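Wullcombe Customer Support
Ticket 664
Subject: Scuffs and pale specks on Belay table top, brown
Opened: April 2021
Product: Belay table top, 80 cm deep, matte brown
Status: Resolved, top kept

Customer's message

We bought the Belay top in November and it has been in use nearly every day. The brown surface has picked up faint scuffs across the middle. They don't show much from the front of the table, but they do when you stand at the side with the light behind you. There are also a few small pale specks that I took for dust at first. A dry cloth didn't shift all of them. I would like to know if the finish is coming off and if this falls under the warranty.
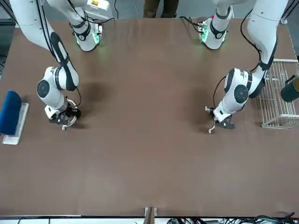
The top has never been oiled or waxed. We wipe it with a damp cloth and leave it to dry. No hot items go on it. The care sheet that came in the box says to use a mild cleaner but doesn't say which one, and I didn't want to try anything until I heard from you.

Reply from support

Thank you for writing in. Light scuffing on the matte finish is normal wear and isn't covered. Loss of finish is covered, so we need to find out which one you have. Please run a fingernail lightly across one of the scuffs and tell us if you can feel an edge. Please also let us know what is kept on the table, including anything with hard feet or a bare metal underside.

Customer's reply

No edge on any of the scuffs I tried. The surface feels the same all the way across.

We keep a blue half-round piece on a white base at one side. A wire basket made of thin metal rods goes at the other end when we need it. There are also two white arc-shaped brackets that stand on small flat feet. The brackets get moved the most.
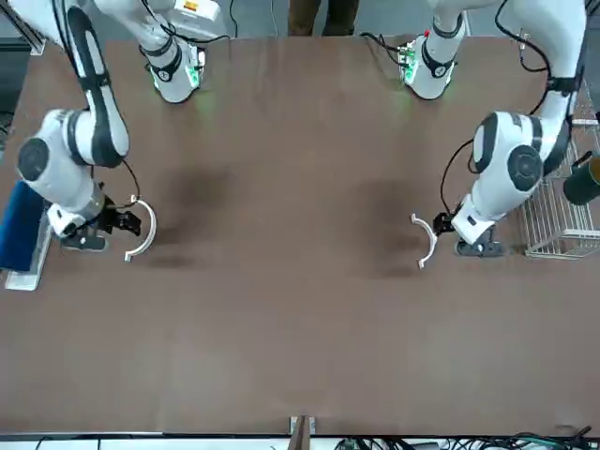
Nothing has been glued or taped down. I checked the underside of the white base and it was smooth, with some grit on it. I wiped that off. The basket is harder to judge. The rods sit directly on the surface, and it does get slid along when someone is in a hurry.

Reply from support

The grit and the basket are both worth dealing with. Please try the following before we decide on the warranty claim.

1. Clear the loose items off the brown surface and vacuum it with a soft brush. Wiping first can drag grit across the finish.

2. Wash one small area with Kuleck surface soap, mixed weak, on a well wrung cloth. Rinse with plain water and dry it right away. Do this near a corner first.

3. Put felt pads under the wire basket, one at each corner, and lift the basket to move it. Check that the pads are flat and that no rod end touches the surface.

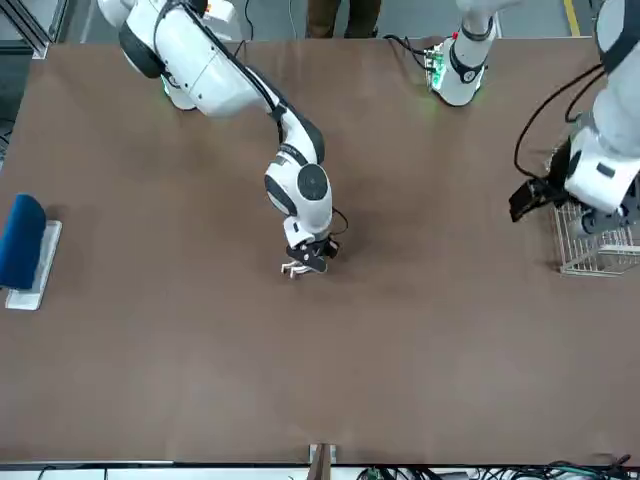

4. Leave everything as it is for a week, then look at the surface from the side again. Note any specks that are still there after washing. If a speck can be lifted with a fingernail, it is residue. If it is a small pit, send us a close-up with a ruler next to it.

Customer's update

Steps 1 to 3 are done. The corner test was fine, so I went over the rest of the top the same way. Most of the specks came off with the soap. I marked the others with small bits of paper so I could find them again.

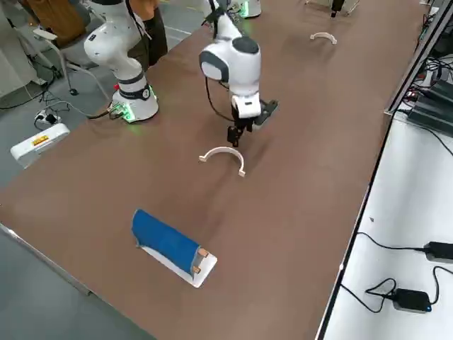 I went back to the marked ones after a week. They lifted with a fingernail and left nothing behind, no pit and no color change. The scuffs are still there but fainter, and I haven't found a new one where the basket goes. I put Cullitz felt under the bracket feet too, cut down to fit.

Is it all right to use the soap every week?

Reply from support

Once a month is enough. Use a damp cloth in between. The specks were residue and the finish is intact, so we are closing the warranty claim without a replacement. We have asked for the cleaner to be named on the Belay care sheet. The ticket can be reopened by replying to this message.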